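About Zurncombe Nights

Zurncombe Nights is a small site about celebrity restaurants, hotel bars and club openings. We cover who is putting money into them, who shows up on the first night, and which ones are still open a year later.

Orysia Stasiv started the site as an email to 60 friends while she was working the door at Ambrosio. She had kept a list of every actor and singer who told her they were opening their own place, and people kept asking to see it. The list now has 900 entries. Most of those places never opened, and we keep them on the list anyway.

Alfredo Magbanua joined as the second writer and handles the business side of the news – leases, liquor licenses, partners who leave early. Janelle Macaraeg edits the site and writes the Tuesday-style gossip roundup, which goes out whenever there is enough in it. Amr Badawi takes care of the opening night reports and the mailbag.

We pay for our own drinks. If a venue invites us to a preview, we say so at the top of the story. We do not take payment for coverage, and we do not run stories about the children of famous people. When we get something wrong we fix it and put a note on the page with the time of the change.

The site is owned by Prundham, which also publishes a travel newsletter called Brivance. The two share an office and a phone line but have separate staff.

Tips can be sent through the contact form. Please tell us how you know what you know – we will not print your name unless you ask us to. Replies are slower in March, when most of us are out covering openings.
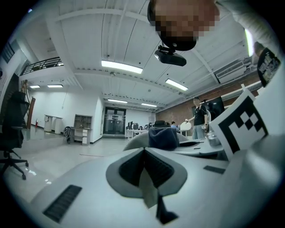 Ad questions go to Ariel Dalisay, who also handles requests to reprint our stories.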